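The Table Club

Ask the members of the Kolis club what they did over the summer and they will tell you, with real pride, that they cleared tables. It takes a minute to work out that they mean it as robotics.

Kolis started in July as a student project with one plain goal, which was to collect enough good recordings of ordinary tidying that a robot arm could learn from them. The robot arm itself is still in pieces on a shelf at school, and it may stay there a while. The members didn't want to wait for it, so they go home with hand-held grippers, one for each hand, and do the chores themselves the way a robot would have to do them – two fingers at a time, slowly, with a camera on each tool keeping track. They call one go at a job a "run," and they aim to have 3000 of them before they let a computer near the lot.

Yeshi Lemma, who keeps the club's log and has a gift for making a log sound like a family saga, took me through the early entries over a very long cup of tea. The first week was all blocks and cups. The blocks were easy, the cups were nearly easy, and everyone got a little bored and a little too sure of themselves. So the club moved on to what it now calls real tables, meaning the sort you find in a house where people have been eating and opening things and putting them down.

A real table is a humbling place. Thin plastic folds away from the fingers as they close. A bag looks like one thing until you lift a corner and find that it's two things and a receipt. And then there is the matter of deciding what is trash at all, which the members had never thought about for a second until they had to write it down for a machine. They argued over that page of the rules for most of an afternoon, and I gather there are still two schools of thought on bread bags.

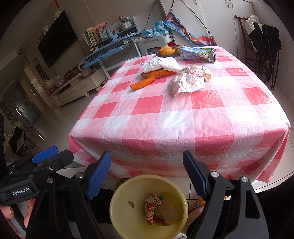
Peel is harder than fruit, according to Wubshet, because fruit at least holds its shape while you think about it. The club's rule for the tidying runs is that fruit stays on the table and peel goes in the bin, and it sounds like the easiest rule in the world until you try to pick up something limp and slippery from a checked plastic cloth with a pair of ribbed pads. You come in low, you close gently, and you don't chase it if it slides. Chasing is the great sin of the beginner. Every new member does it, and every new member has to start the run again.

I had a try myself, I should confess, on a practice table at school with a sheet of crumpled paper on it. I had pictured something like a pair of kitchen tongs, and in a way it is, but your wrist has to learn a whole new set of manners. The tool makes you turn where you would usually just reach. After 28 tries I had a handful that the log would accept, and a sore thumb, and far more respect for teenagers than I had come in with.

What I liked best was how the club talks about daylight. They used to draw every curtain for a run so that all the recordings would match. Then Yeshi pointed out that nobody's house looks like that in the afternoon, and the curtains were opened for good. Now a bright window washing out part of a tabletop is just part of the job, and so are the books and plush toys and drying laundry in the background. The club leaves a room as it is.
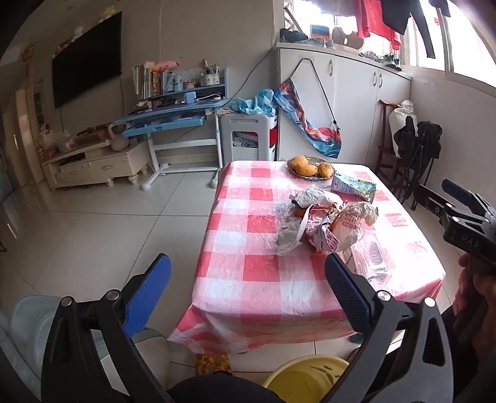
Leave the bags for last and you'll regret it, Kandico wrote in the margin of the shared log, and the advice has since been copied onto the front page in capital letters. There is a good deal of this kind of wisdom in there. Some of it is about the grippers, some is about the best snacks to have on hand, and one long entry is a polite but firm quarrel over whether a see-through tray should be picked up by the rim or by the side. The rim is winning.

The next stretch will be slower. A first batch of 300 runs has been set aside for checking, and checking means sitting with a friend and watching every one of them through, marking where the fingers closed and where they let go. It is dull work and they do it with music on. After that comes Plultier, the name they have given to the arm on the shelf, which still needs a new elbow joint and somebody with the patience to wire it.

Yeshi would like it to clear one table by the end of the school year, peel and all. The others have asked for the table to be a small one.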